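Search questions
Type a keyword Go

Recording questions, answered by Flor Grajales
Updated June 2020

I look after the recording desks for Veto, our project for teaching a learning system to handle loose parts. These are the things new people ask me most – if yours is missing, come and find me at Gidton and I'll add it!

What counts as one example?
One go at the task, from hands resting to hands resting. If you stop halfway to scratch your nose, that's fine, just mark it as a pause and carry on.

How many do I need to do?
A full set is 100. My own first set got to 89 before I ran out of patience, and I finished the other bits after lunch (nobody minded).

Do I wear the gloves and hold the controllers too?
Yes, both together. The gloves follow your fingers and the controllers follow where your hands are. It feels clumsy for the first 23 tries or so many people tell me, then you forget about it.

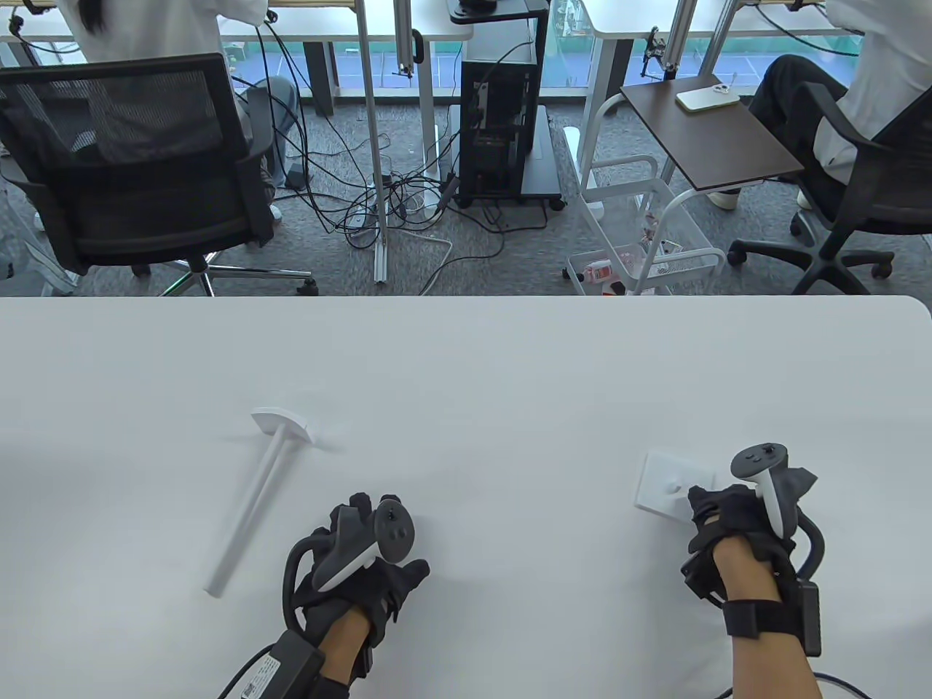
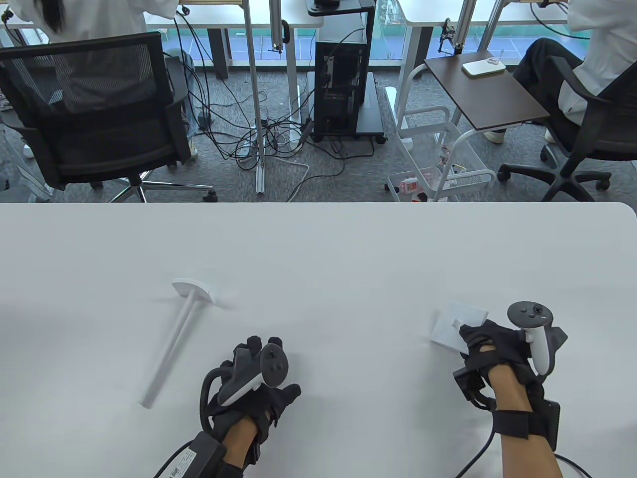
Gloves, controllers and the T-shaped part on the white table, in both shots.

Does the T have to start in the same spot every time?
Please no! Turn it, slide it, put it somewhere awkward. If every example starts the same way, the system learns one starting spot and gets lost anywhere else.

I fumbled one. Should I delete it?
Keep it and tag it "fumble." We threw those out until March, and I still wish we hadn't – a clumsy grab that gets fixed is really useful to learn from.

What about the cables on my wrists?
Let them run back toward you and leave some slack. If one keeps tugging, stop and restrap it.

Can people work behind me while I record?
Sure, they do all the time. Just ask them not to lean over your table.

Where do my files go?
Into the Bolger folder, under your initials. The Brodgate team checks them and writes back within 8 days, usually with a question about your tags.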